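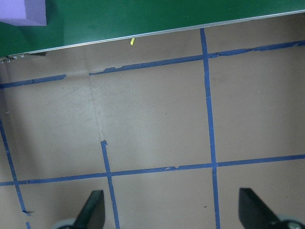 Vittoria Mazza wrote to me that masking tape always leaves glue on her bench, and she asked which one she should buy. My answer is the blue kind, and take it away within 7 days. Pull it slowly, back over itself, at a low angle. If some glue stays, rub it with a little cooking oil and wash with warm soapy water.

For covering the bench I like brown paper from the roll. It costs little and you can write measurements directly on it. When the colour of the paper gets too dirty, change it.
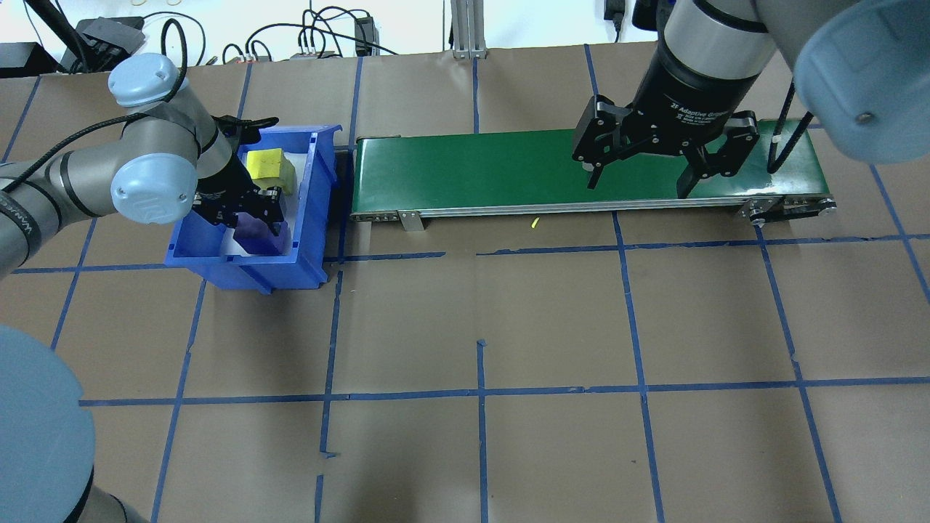

Sharada Pillai does not agree with the paper: it tears when I drag something heavy, so I put old cardboard under my vise. She is right for heavy work. For glue and paint, paper is enough.

Draw the places with tape also. One rectangle for work in progress, one for tools, one for things waiting to dry. My rectangles are 300 mm wide, and

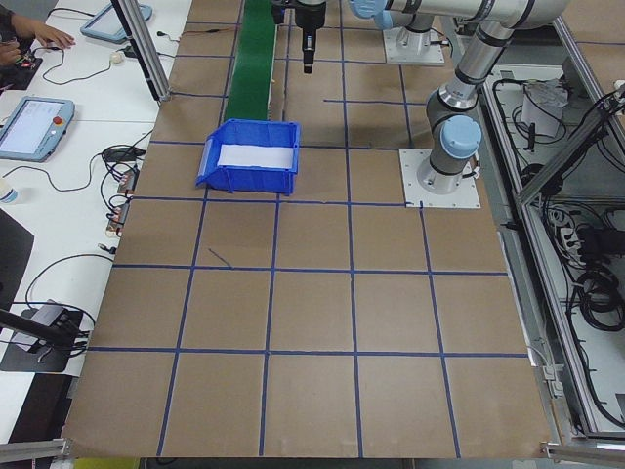 this size fits the small parts bins, so each bin has its own place and I don't look for it in the evening.

Wash plastic bins in September, before the garage gets cold. Use dish soap and an old toothbrush for the corners.
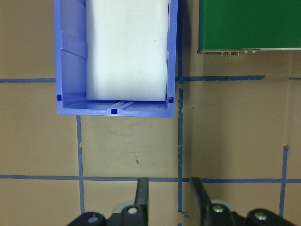 Let them dry upside down overnight. Do not use a strong solvent, it can make the plastic cloudy. Labels come off easier if you warm them first with a hair dryer, and the new label should go on only when the bin is fully dry.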